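fisheye SLAM scale drift when holding a clear object
Jenent software forum > perception

pradumero_az
Running visual-inertial on the handheld gripper, fisheye, 60 Hz. Trajectory fine with empty fingers. Grab a clear bottle and scale wanders, 11 percent on the worst clip. Anyone masking the held object?
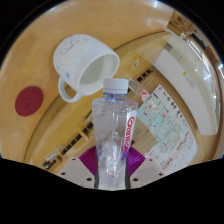
Tried bumping the feature count to 902, no help. IMU calib redone in March so i dont think its that.

ikrishnan
It's tracking points on the bottle. They move with the camera so the solver thinks you're standing still. Mask the fingers plus whatever is between them. Static mask, done.

setiawan_fan
Disagree – static mask throws away good wall texture you can see thru the plastic. Use RANSAC with a tighter threshold.

ikrishnan
Seen through curved plastic, so bent. Those are worse than nothing. Tighter threshold just picks whichever group is bigger.

pradumero_az
OK masked the fingers only, kept everything else. Better but clip 43 still jumps on the lift.

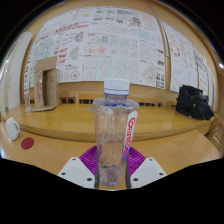
Also the mask polygon has to be in raw fisheye pixels, i was drawing it on the undistorted one. Dumb. Redoing.

ikrishnan
lol yes. Dilate it a bit too, label edges are strong corners

setiawan_fan
Still say per-frame segmentation if you have the gpu. Static mask breaks on a wider object

pradumero_az
No gpu on the Zanano box. Static for now, will post teh numbers tonight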